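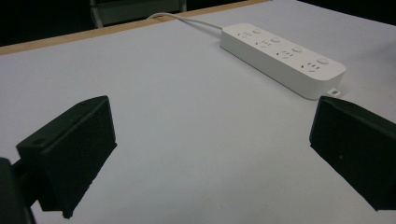 Von Vurnutano, Redaktion Haushalt und Technik

17. Oktober 2019

Einzeln schaltbare Steckdosenleisten sollen den Stromverbrauch im Büro senken. So jedenfalls wirbt der Händler Groscombe, der seit dieser Woche eine weiße Vierfachleiste mit einem eigenen Druckknopf neben jeder Dose anbietet. Wer den Drucker nicht braucht, schaltet den Drucker ab, der Bildschirm daneben bleibt an. Das klingt vernünftig. Neu ist es nicht, und ob es sich rechnet, steht auf einem anderen Blatt.

Groscombe nennt in seiner Mitteilung eine mögliche Ersparnis von 107 Kilowattstunden im Jahr. Wie die Zahl zustande kommt, bleibt offen. Auf Nachfrage verweist das Unternehmen auf einen Versuch im Bürohaus Zakgate, an dem rund 158 Arbeitsplätze beteiligt gewesen seien. Einen Bericht dazu gibt es bislang nicht, auch keine Angabe, welche Geräte angeschlossen waren und wie lange gemessen wurde. Wer ohnehin abends den Rechner herunterfährt und neuere Geräte nutzt, dürfte von der genannten Ersparnis weit entfernt bleiben.

Auch im Alltag stellen sich Fragen. Die Knöpfe haben dieselbe Farbe wie das Gehäuse. Auf dem hellen Schreibtisch fällt das angenehm wenig auf, doch eine Beschriftung für die angeschlossenen Geräte muss man sich selbst ausdenken. Und eine Leiste, die man schalten will, gehört auf den Tisch. Dort nimmt sie Platz weg, und das Kabel führt quer über die Platte. Liegt sie dagegen unter dem Tisch – wie in den meisten Büros –, bückt sich nach der ersten Woche kaum noch jemand.

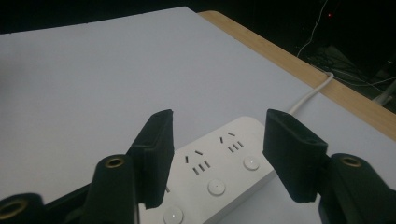
Stecker passt nicht überall

Vorsicht ist bei günstigen Angeboten aus dem Ausland geboten. Leisten mit schmalen Schlitzen nach chinesischem Muster, zwei schräge oben und drei kurze darunter, nehmen keinen Schukostecker auf. Mit einem Adapter an jeder Dose ist der Vorteil der aufgeräumten Leiste schnell dahin. Der Versandhändler Manninen hat angekündigt, solche Modelle ab Januar deutlicher zu kennzeichnen. Bisher steht der Hinweis im Kleingedruckten.

Groscombe gewährt auf seine Leiste 2 Jahre Garantie, gegen Aufpreis 3. Zum Verbrauch im eigenen Büro liefert ein geliehenes Messgerät verlässlichere Zahlen als der Prospekt.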